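作業記録 九月
件名 寄木天板の表面仕上げ確認および形状ブロックの整理
記録 木工室

一 目的
幼児向け形状ブロック(試作名 Skeno)の展示および貸出に用いる木製板について、再研磨後の表面状態を確認する。あわせて、ブロックの保管方法と板上での置き場所を定める。

二 板の処理
前回の貸出から戻った板は、表面に細かな擦り傷が見られたため、午前中に全面を軽く研磨した。研磨は木目に沿って行い、横方向の動きは避けた。粉を払ったのち、固く絞った布で一度拭き、20分置いてから Cokwood の無色オイルを薄く塗布した。余分な油分は15分後に乾いた布で拭き取っている。
左上寄りに継ぎ目状の細い筋が一本認められる。爪を当てても引っ掛かりはなく、現時点では割れと断定しない。次回の研磨時に再度確認し、広がりがあれば接着剤の充填を検討する。それまでは湿った布を長く当てないこと。

三 ブロックの点検
角の面取りが不十分な品が2個見つかり、いずれも細目の紙やすりで手直しを行った。手直し後の寸法は型板で確認済みである。星形は先端に汚れが溜まりやすいため、柔らかい刷毛を用いて清掃した。六角形および八角形のものは側面を下にすると安定が悪く、必ず平らな面を下にして置く。
洗浄には中性洗剤を用い、水切りのうえ布で拭いてから板に戻す。濡れたまま板に置くと輪染みの原因となるため、この順序は省略しない。

四 置き場所
従来は板の中央に並べていたが、利用者の作業面が狭くなるとの指摘が Flaltent 展示室より寄せられていた。今回から左奥の角にまとめ、手前と右側を空けておくこととした。
並べ方については色別、形別の二案を試したが、片付けに時間を要するわりに利点が乏しく、いずれも採用しない。色と形は混在のまま、互いに寄せて置く。背の高い八角柱は端に立てると取り出しやすい。円柱は手前に配する。

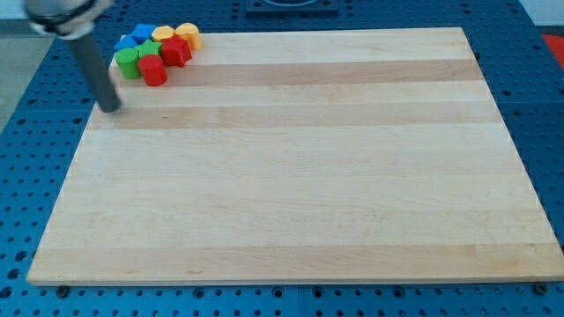

Halldóra Lauritsen からは、角に寄せる方針に異存はないが、隙間なく詰めると小さな子どもの指が入りにくく、一つ取るたびに隣が倒れるのではないか、との意見があった。指一本分の間隔を空けた並べ方も試してほしいとのことである。
もっともな指摘であり、次回の貸出前に両方の並べ方を比較する。間隔を空けた場合に占める面積も測り、本記録に追記する。

五 残件
・オイルの追加塗布の要否。乾燥後の手触りを見て判断する。
・Holst 製保管箱の仕切りの調整。現状では星形の収まりが悪い。
・貸出票の様式に、板の継ぎ目の確認欄を加える。文案は Ea Thorlacius に依頼済み。
・細目の紙やすりの補充。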